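Section 3: Setting up the condiment organiser

Applies to the Suveo table organiser. Read this section after you have unpacked the tray and checked it for cracks.

3.1 Before first use

1. Peel the protective film from the base and from the inside of each compartment. Small pieces tend to stay behind in the corners, so run a fingernail along the joins.
2. Wash the tray by hand in warm water with washing-up liquid.
3. Rinse and leave it upside down on a rack until dry. Do not stand bottles in a damp tray, as paper labels will stick to the bottom.

Caution: Do not put the tray in the oven, in the microwave or on a hob that is still warm.

3.2 Choosing a place

Put the tray on a flat surface within reach of everyone who will use it. It does not need to line up with the table edge, but keep it far enough in that a sleeve will not catch it. If your table has a polished finish, fit the self-adhesive feet supplied in the small bag. Wipe the underside of the tray first and press each foot down firmly. The glue takes 3 hours to set.

Note: The feet are the same ones supplied with the Fomix drawer insert. Spare sets can be ordered under part number 472.

3.3 Filling the back row

1. Tighten every cap and lid. Wipe off any drips from the necks of sauce bottles.
2. Put the bottles in first, at one end of the row.
3. Put squat jars in next. They are harder to grip when they are pushed up against a tall bottle, so leave a finger's width if the compartment allows it.
4. Turn the labels to face the side you sit on.
5. Lift each container out once and put it back. If it catches on a divider, move it to a wider compartment. Do not force it.

Caution: Do not carry the tray by its dividers. Hold it from underneath with both hands, and take glass bottles out before going up or down stairs.
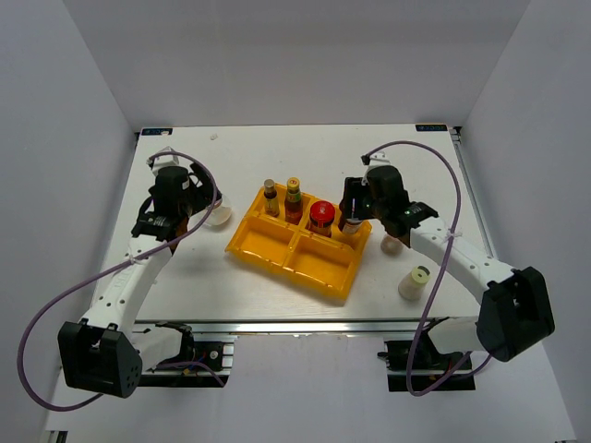 Front compartments are shallow and are meant for things that lie flat: teaspoons, sachets, a folded napkin, toothpicks in their packet. You can leave them empty until you know what you want close at hand. Tall glass belongs at the back, where the slender bottle with the silver cap and the taller sauce bottle with the gold cap stand side by side, with the red-lidded jar to their right. A jar that you use only now and then can stay on the table beside the tray.

3.4 Cleaning and care

Wipe up vinegar, soy sauce and chilli oil the same day. Yellow trays show dark sauce marks sooner than the grey ones – use a paste of bicarbonate of soda on any stain that remains, leave it for a few minutes and rinse. Do not use scouring pads.

Check the dates on your jars when you wash the tray. Anything marked 'refrigerate after opening' should go back in the fridge after the meal.

Text: Kiều Âu
Last revised 2025-03-24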